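Hurno Kneath vocal mic: my page for the one I keep selling

OK so I've been getting messages asking which mic I used on the last three demos, and since I now stock the thing in the shop I figured I'd put it all in one spot. It's the Hurno Kneath, the large one, and yes it's the same mic you hear on the Grastivwood EP (all the lead vocals, plus the spoken bit in track four that everybody thinks is a sample).

I bought my first one for rap vocals. My old mic made every S sound like a tire going flat, and I was spending half my evenings with a de-esser. The Kneath is darker up top. If you're used to bright mics you'll think something is wrong for the first ten minutes! Give it a verse or two. It loves people who sit right up on the pop filter and mumble, and it's pretty forgiving when they suddenly start yelling.

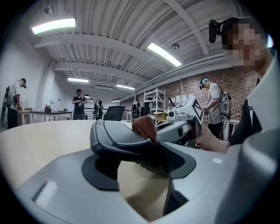

Singers are a little trickier. Myfanwy Ruddock came in to do hooks and she has this airy, breathy thing going on, and for her I ended up adding a wide boost up high, nothing crazy. Her doubles stacked beautifully though. We had 200 takes in that session folder by the end, which says more about us than about the mic.

What you get: the mic, the shock mount, a zip pouch and a cable that I would replace. It needs phantom power. There's a low cut switch on the back and a pad switch next to it, and they're tiny, so check them before you record a whole song with the pad on like I did. The mic is heavy too. A cheap stand will slowly bow to you in the middle of a chorus, so get one with a decent base.

I've got it plugged into a Prornska two-channel preamp at my place, but I've also run it straight into a basic interface and the difference was smaller than I'd hoped, considering what I paid for the Prornska. Spend the money on a couple of thick blankets first. I mean it, hang them behind the singer and you'll hear more improvement than any box will give you.

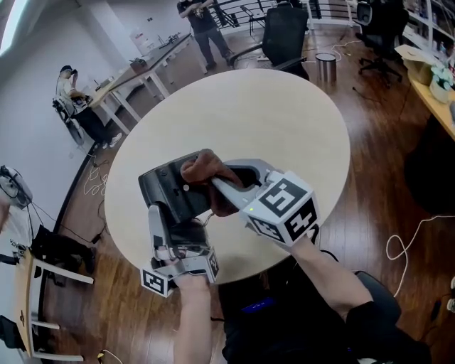 Price is 400 with the mount included. I don't do bundles on this one, and used ones come up now and then if you ask me nicely. The mount's elastic bands wear out after a year or so of being knocked around, and I keep spares in the drawer. New batch arrives in February, black only. The silver finish is gone and I don't think it's coming back.

Comments

Rodrigo Lozano
Any good on guitar amps or strictly vocals? I've got a loud little combo and one mic input.

Angharad Foulkes
@Rodrigo I've used mine on an amp with the pad on, sounded thick. Back it off a foot or so.

Meinrad Trummer
Bought one last year for podcasting and it picks up my neighbor's dog. Great dog tone.

Kamarul Mangundap
Do the spare bands fit the older mount with the thumb screw?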